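The Clear Box Was the Best Part of the Open Day

In February I visited the open day of Mahuika, a small robotics workshop in Makville. I teach drawing, so I am not the public they had in mind. But the ticket was free for residents, and I was curious to see what a machine does with its hands.

The main hall had music and a big arm called Pulleo, which stacked cups for 50 people at a time. Everybody clapped. I also clapped, but I learned very little from it. A show that is rehearsed so well tells you mostly about the rehearsal.

The side room was quieter. On a white table they were working with a clear acrylic box and a hand-held gripper, the kind that a person carries to the object. It has two dark green fingers, with square tips and small round holes in them. Against so much white, the box was hardly more than its edges and a streak of light thrown across the table. My students suffer greatly with such an object, and I watched this work for longer than the cups. 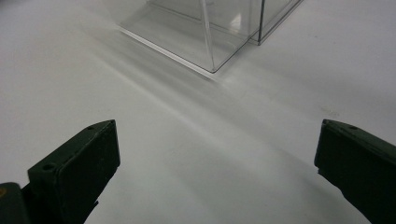

Show the difficult things

I believe an open day should begin in that side room. Visitors are not children. We can accept that glass and plastic are hard for a machine to see, and we will respect the engineers more when we know it.

Zisance, the company which sponsors the day, printed 400 brochures, and every page is about speed. I found in them no word about transparent objects. This is a pity — a person who buys such a machine for a kitchen or a laboratory will meet a clear container on the first morning.

I would keep the cups for the last 2 minutes and give the rest of the hour to the white table.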